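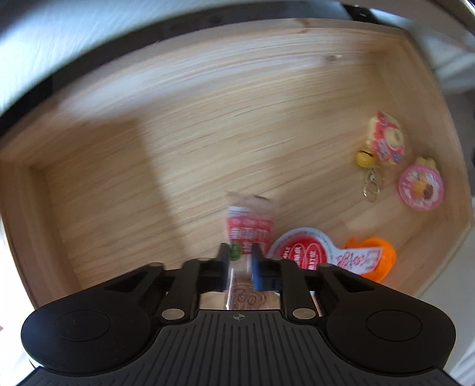 A pine tray with raised sides. The grain runs diagonally across the floor in long streaks and there is one small knot.

Keep the Solid Wood and Let It Get Old

By Mali Foulkes
November 21, 2025

My mother-in-law, Haf Prydderch, has a kitchen table that has been in use for most of her married life. It has burn marks at one end and a groove where somebody once cut bread without a board. Last winter her son offered to buy her a new one. She asked him what the new one was made of, and he didn't know. She kept the old one.

I think she was right, and I think more of us should do what she did. We replace household things too early and for weak reasons. Most of the time the thing still does its job. What has gone wrong is the surface, and we have been taught to see a marked surface as a broken object.

I spent 20 years selling furniture, the last of them at Pritchard, a store on the edge of Valness that closed in January. I sold good pieces and bad pieces, and the customers who came in to replace a table almost always said the same word about the old one. They said it looked tired. When I asked if it wobbled, it usually didn't. When I asked if it was too small, it usually wasn't. They had looked at it under a bright light before a holiday dinner and stopped liking it.

I didn't argue with them. I was paid to sell tables. But I would go out with the delivery crew sometimes, and I saw what was being hauled away. A lot of it was solid pine or oak that needed an afternoon with sandpaper and a can of oil. What we were carrying in to replace it was often chipboard with a printed layer on top. It looked better on the day. It could not be sanded, because under the printed layer there was nothing to sand down to.

That difference matters more than price. A solid board is the same all the way through. If you scratch it, you have scratched wood, and there is more wood underneath. You can take off the top and start over, and you can do that several times in the life of the piece. With a printed surface, the first deep scratch is permanent. A drop of water gets into the edge, the edge swells, and then the drawer sticks. There are people who can patch it, but the patch tends to cost more than the shelf did.

I should be fair to cheap furniture. I furnished my first apartment with it and was glad to have it. People who move every year don't want to carry an oak dresser up three flights of stairs. A young family with one paycheck can't wait for the right secondhand piece to turn up when the baby needs somewhere to put clothes tonight. I have no complaint about any of that. My complaint is with those of us who are settled, who own something sound, and who get rid of it over a stain.

Part of the trouble is that few people know how to look after wood anymore, and it isn't hard to learn. Wipe up water when you see it. Keep things away from the radiator. Use a little plain oil or wax when the surface feels dry to the hand. For a ring left by a glass, rub gently along the grain with fine paper, wipe off the dust, and oil that spot. It may not match perfectly at first. Give it a few months of light and it will be hard to find. Soft woods like pine dent easily, and I would leave the dents alone.

I taught a short evening class on this at the library on Drornano Street. The class ran for two evenings and I asked people to bring something small from home. They brought stools, cutting boards, a jewelry box, and a chair seat with no chair. One man had carried in a drawer that he had been planning to throw out along with the rest of the dresser. It stuck on one side. We rubbed a candle stub along the runner and it slid. He was a little annoyed, I think, at how long he had put up with it.

Stores could help, and mostly they don't. A tag will tell you the color and the name of the collection. It will often say "wood finish" or "pine effect," and a hurried shopper reads only the first half of that. I would like every tag to say in large type what the piece is made of and whether it can be refinished. Statemia, the retail newsletter I used to read at work, ran a column last year arguing that customers would be confused by this. I sold to those customers. They can read a food label and they can read this one.

Until that changes, you can check for yourself. Look at the end of a board and see if the grain carries over from the top. Pull out a drawer and look at the back of it. Lift one corner to feel the weight. Ask the salesperson directly, and if the answer is vague, ask again.

There is also the question of what we throw out. Our town picks up bulky items twice a year, and I walk the dog past the piles. The chipboard has usually fallen apart at the curb if it has rained. Next to it there will be a solid bookcase or a bench with peeling paint, and by evening somebody with a truck has normally taken that. Those drivers know what they are looking at. The people who set it out could have had the same thing for the cost of a can of stripper and a weekend.

I still have a small bedside stand that my father made, and he was not a skilled carpenter. One leg is shorter than the others, so it sits on a folded piece of card. I sanded the top again in the spring and will probably do it again before I give it to my daughter, who has already asked if she can paint it green.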